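Radstead Color Names
README for the October release

What's in it

One table, radstead_names.csv, with a row for each answer somebody gave when asked to name a color. Columns are swatch_id, answer, answer_clean, seconds, lighting and source. The source column says Lovier (the paper survey) or Okoro (the web form). The two were collected separately and glued together later, and you should keep that in mind before you average anything.

People like to cite color naming tables as though they measured how English speakers see. I don't think this one does. It records what people typed or wrote when a stranger wanted a word from them, and many of them wanted to be finished. The median answer in the Okoro half took less time than reading the instructions should.

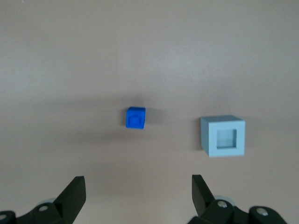 Blue is the part of the table I trust least. There are 33 swatches that most people called plain "blue," and the spread among them is huge. Adding a second word helps less than you'd hope. "Royal blue" is a decent name for the small cube in the photo, and I'd use it myself, but the top of that cube looks a bit brighter than the front, and a respondent shown a flat patch matched to each face might well give two names for one piece of plastic. Our swatches are all flat patches. Whether the names carry over to solid things with shadows on them is a question this table can't answer, and I'd be wary of any paper that says it can.

Cleaning

answer_clean is lowercased, with spaces trimmed and obvious typos fixed. "Obvious" was my call. I left "turquoise" and "teal" apart even where the same person seemed to swap them freely. Jokes stay in answer and are blank in answer_clean. If you disagree with a fix, the raw text is right there next to it.

Known problems

The lighting column is self-reported. 40 percent of the web rows say "daylight," including a fair number sent in after 11 p.m.

Swatch 18 was printed wrong in the Eltimcombe batch of the paper survey. It's closer to gray than it should be. Those rows are still in the file.

Screens weren't calibrated. We asked people to turn off night mode and have no idea who did.

Please don't

Use this to claim that one group of people has more color words than another. We didn't sample for it. The age field was optional, only 15 percent filled it in, and I dropped it.

License

Free to use with credit to the Radstead project. Corrections are welcome, preferably with the row number.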